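Tracking and Control Software, Biweekly Meeting
Minutes, September

Present: Babar Hayat (chair), Ro-un Hyun, Barış Ateş, Milagros Sarmiento, Gyu-bin Shim (minutes)
Joining by phone from Ridgeway: Barış, with a connection that improved whenever he had finished speaking

Minutes of the last meeting

Approved with one change. Milagros asked that "Milagros agreed to rewrite the time sync module" be corrected to "Milagros agreed that the time sync module should be rewritten." The minute taker accepts the difference and has noted that we still have no owner for the time sync module. See under open actions.

1. Replay tool

Ro-un showed the new replay tool, which loads a recorded session, runs the pose tracker over it and draws the estimated gripper paths on a timeline you can scrub. It opened on the first try, to visible surprise from its author. The old tool had to be started from a particular folder with a particular environment variable set, and the only written record of which variable was in Barış's shell history.

Babar asked whether it handles sessions recorded before the format change. Ro-un said it handles them by refusing to open them, with a polite message. Babar said polite was fine but he wanted a converter, because all of the bimanual sessions we use for regression are in the old format. Ro-un will write the converter. He asked for it to be minuted that the old format stores time as a string in one field and a float in another and that they disagree.

There was a discussion of what color the two paths should be. It took longer than the discussion of the converter. Left is blue, right is orange, and the matter is closed.

2. Marker tracking losses on the two-hand sessions

This was the main item. Barış had run the current tracker across the regression set, and 43 sessions came back with at least one stretch where the pose of the other gripper jumps. The jump is short, and then the estimate returns to where it should be as if nothing had happened. Downstream, the trajectory smoother does its best to honor both versions of events, which is why the Trelmont arm tried to wipe the underside of a table last month.

Barış has sorted the jumps into groups. The largest group is the familiar one: the tracker sees a single marker face nearly head-on, there are two poses that fit the corners almost equally well, and it picks the wrong one. A smaller group are proper losses, where the cube goes behind a forearm or out toward the rim of the lens. The rest he described as "miscellaneous," and when pressed, as "I got tired."

Milagros said the single-face case should be getting rarer, given that we put codes on more than one face of the cube precisely so that the solver could use them together. Barış said the solver does use them together, provided the second face passes the size threshold, and that the size threshold was set by somebody for the old camera. The minute taker set it. He remembers it as a good threshold at the time.

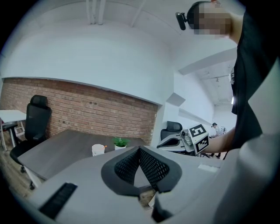 Ro-un put the threshold problem in terms of the corner solver: it is handed every face that was detected, throws away the ones it considers too small or too skewed, and then solves on what's left, which is often one face. He would sooner keep the weak faces and give them less weight. When the other operator holds a gripper out like that, with a square marker on one face of the cube (the one that looks like a 5 if you squint) and a blocky code on the next, even a badly skewed second face settles which of the two candidate poses is the right one. It doesn't have to be accurate. It only has to vote. Milagros pointed out that the mortar lines in the brick come through slightly curved, so anyone planning to trust a skewed face had better undistort its corners first. The tracker currently undistorts after the solve. Ro-un asked who had thought that was a good order to do things in, and the meeting moved on at the minute taker's suggestion.

Agreed: undistort corners before solving; replace the size threshold with a weight; keep the old behavior behind a flag until the regression set has been run both ways. Barış asked that the flag have a name a person could guess. The proposal "legacy_mode_2" was voted down by everyone, including its proposer.

Also raised under this item: Barış would like the tracker to report "I don't know" when it doesn't know. At present, during a loss, it repeats the last pose with full confidence. Babar said this was a quality he had met in people too and was equally against it there. The pose message has a covariance field, which we have been filling with the same constant since the beginning. Milagros will look at what it would take to put real values in it. The smoother will then need to read them, and this will be its own piece of work.

3. Control loop overruns

Gyu-bin reported. The arm controller runs at 1000 Hz, and the planner feeds it fresh targets far more slowly through a small queue. Since the last merge we have seen overruns in the control loop, in clusters, at no obvious interval. He spent a good part of the week suspecting the network card.

The cause was logging. A debug line had been left in the loop that builds a string of all joint states, whether or not debug logging is switched on. It cost very little most of the time and a great deal when the allocator felt like it. With the line removed, the overruns stopped on the bench controller. We have not yet run it on the Trelmont arm for a full shift, and Babar would prefer that nobody used the word "fixed" until we have.

Milagros asked why the check that forbids allocation in the real-time thread didn't catch it. The check was disabled in the same merge, with the commit message "temporarily." It has been put back. Babar proposed that any commit containing the word "temporarily" should open a ticket by itself, and was told by Ro-un that this is quite easy to do, after which he looked less sure about it.

There was also a question about the watchdog. If no new target arrives within 300 ms, the controller brings the arm to a controlled stop. Barış thinks that is too generous for the contact tasks, where a stale target means the arm goes on pressing. Gyu-bin thinks anything much shorter will trip every time the planner has a slow cycle, and he produced a plot to that effect. Barış said the plot showed a problem with the planner. Both of these things can be so. Left as it is for free motion; Gyu-bin will add a separate setting for contact, and the two of them will agree on a value on the arm and not in this meeting.

4. Planner: reaching over things

Short item, as Milagros had only had time for a first look. The planner treats everything in the depth map as solid and permanent, so once an object is taken away its ghost stays in the collision model until the cell is cleared. At the Brornine site the arm has been making a wide, courteous detour around a bin that was moved before the summer. The operators there had assumed it was a safety feature and had started walking around it as well.

Milagros wants to age out voxels that haven't been confirmed by a recent view. The hard part is telling "I looked and it wasn't there" from "I didn't look." She has a version that traces rays and clears only what they pass through, which is correct and slow. Ro-un offered to see whether it could run at lower resolution away from the planned path. No decision. Back on the agenda next time.

5. Urkard driver

The Urkard gripper driver, version 3, arrived with a new interface and a migration guide that describes the interface from the one before. Barış has it opening and closing. Force feedback comes back in units that are not documented; he pressed it against a kitchen scale and has a theory. Babar asked him to write to their support before we ship a theory. Barış has written to their support. He has received a ticket number.

Until that is answered, we stay on the old driver for customer cells, and the new one lives on a branch. Anyone who merges that branch by accident brings cake.

6. Open actions

Ro-un: converter for old-format sessions. Remove the refusal message once it works, or keep it for the files that really can't be saved.
Ro-un: undistort before solve, weighted faces, with the flag. Name of flag to be circulated before it is used.
Barış: rerun the regression set both ways and post the jumps by group. The "miscellaneous" group to be given at least one more word.
Milagros: pose covariance, what would be needed.
Milagros: voxel aging, with Ro-un on resolution.
Gyu-bin: full-shift run on the Trelmont arm with the logging line gone.
Gyu-bin: separate watchdog setting for contact tasks, value to be agreed with Barış.
Barış: Urkard force units.
Time sync module rewrite: no owner. Babar asked for someone to step forward. A silence followed – the phone line was, for once, perfectly clear – and the item was carried over.

7. Any other business

Barış asked if the meeting could start later, given that he joins it from the Ridgeway parking lot before the building opens. Agreed in principle. Babar will look for a slot that suits all of us and report back, and in the meantime it stays where it is.

Meeting closed at 10:40. Next chair: Milagros. Next minutes: Ro-un, who was out of the room getting coffee when this was settled.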